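Week 4 handout: When the work changes and the job title doesn't

I'm picking up where we ran out of time last week, with the Stidum reading. If you haven't finished it, do that first, since half of what follows is me arguing with chapter 2.

Quick recap. Stidum says automation shows up in a workplace as a bundle of tasks getting moved around, and the job title on the badge is usually the last thing to change. I mostly buy that. My complaint is that Stidum only looks at factories, where the parts are rigid and arrive facing the same way. Laundries, garment repair shops and clothing resale rooms are a different animal, and that's why we're spending two weeks on the Drornero case!

The case in short. Drornero cleans, folds and ships secondhand clothes. There were 126 people on the floor when folding was still done entirely by hand. In September the company put in 2 folding cells for shirts and flat goods. Coats, quilts and anything padded stayed with people. The folding crew got a new task sheet, and a good part of the day went from folding to laying things out, clearing jams and showing the system how a piece should be handled.

Please read the interview packet (71 pages, but it goes fast) with these things in mind:

Pace. The folders used to set their own rhythm and talk while they worked. Now the cell sets it, and several of them bring up the quiet before they bring up the speed.

Skill. An experienced folder can feel where the filling bunches up in a jacket. Is that skill worth more now, or has it just become harder to see on a pay slip? Hoàng and Grekov disagree on this one, and I go back and forth myself.

Credit. When a worker demonstrates a fold 628 times, who owns what comes out of it? Grekov treats it as ordinary paid time. I think that's too easy — come ready to push back on me.

For the coat discussion, think about everything a person settles before making the first fold: where the sleeves go, whether the zippers will catch, how much air is in the padding.
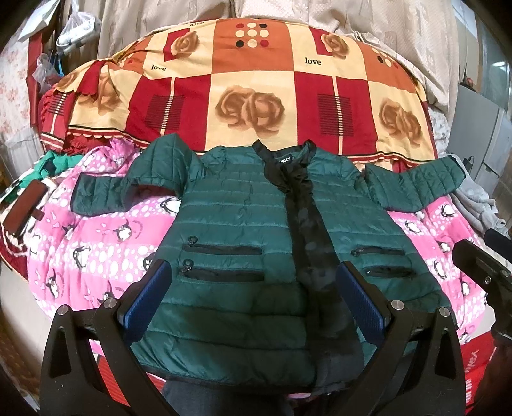
Fig. 1. Quilted jacket laid out front side up, one sleeve folded down and the other reaching outward, between two gripper arms.

Try it at home with your own winter coat. Write down every decision you make, even the silly ones, then mark which of them you could explain to a new coworker in one sentence. Mine was a short list, and I've been folding coats my whole life.

For next time: one page, typed, on either Skill or Credit. Use at least one passage from the interviews and one from Hoàng. If you work in a place that's going through something like this, you're welcome to write about it instead — just leave out your coworkers' names.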